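I got to the Flidora open house just after lunch, which was good timing – the line for the two-armed cell had finally thinned out. Anju Pandey looks after that one, and she talked me through her setup routine while it picked its way through the packing job.

She starts with the cables. Every morning she swings each arm through its full reach and watches the loops, and if one pulls tight she stops and gives it more slack. Then she wipes the fingers and checks the screws on the gripper housings (she keeps a spare set of 42 in a mint tin!).

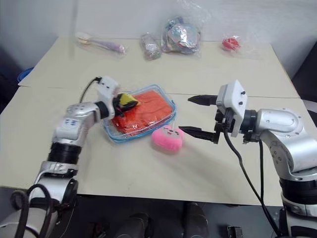 2 min read

I loved the pink plush sitting by the plastic box, with the right gripper open and pointed straight at it. Soft stuff is the fussy part, Anju told me. She sets the closing force low for toys and writes every change in a notebook, which was up to entry 438 when I peeked.

New fingers take her 23 minutes to fit and line up. I asked if I could try. Nope! Maybe in December, when they open the doors again.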